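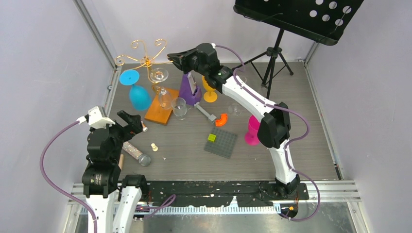 2 min read

Table Leftovers: A Very Small Gallery
August 2024
Filed under: Glassware, Home, Things on Tables

Every summer I promise to buy matching wine glasses, and every summer I come back with another one that matches nothing. This month's gallery is the table in its current state. One picture went up, and the notes below are in no order of importance.

The blue one
Plastic, tipped over, bowl on the table and base in the air. I am told plastic wine glasses are for the patio. They are also for people who have met me. The blue came from Rallis, where it was sold as part of a pair.

The yellow one
Also plastic, and standing up straight like it expects a promotion. Yellow does terrible things to red wine and nothing much to lemonade, so it gets the lemonade.

The clear ones
Two wine glasses, one by the foot of the candelabra and a small one back behind the yellow. The small one holds enough for a toast, provided the toast is short. The plain drinking glass beside the board is for water, or for whoever shows up last.

The candelabra
Gold wire with curled arms, from the Hotov clearance shelf in January. I have moved it to every corner of every table I own. It looks a little too formal in all of them. Upper left is as good as it's going to get.

The bottle and the board
Clear glass bottle, lying down on an orange wooden board set on the diagonal. A magazine once told me that a diagonal board looks relaxed. I have been laying boards on the diagonal ever since and cannot say that anybody has relaxed. The board is a Tosarus, and it likes a wipe of oil more often than I like giving it one.

The phone stand
Purple. It goes with the blue and the yellow about as well as they go with each other. I keep it for recipes and for timing eggs.

The table
Gray wood grain, which is kind to crumbs and hard on anything clear. If you own mostly clear glass, get a darker table or a brighter cloth. I have a cloth. It is in the wash.

Next up: the Lurkmont pitcher, if I can get the lid off.

3 comments | Older galleries | Back to Things on Tables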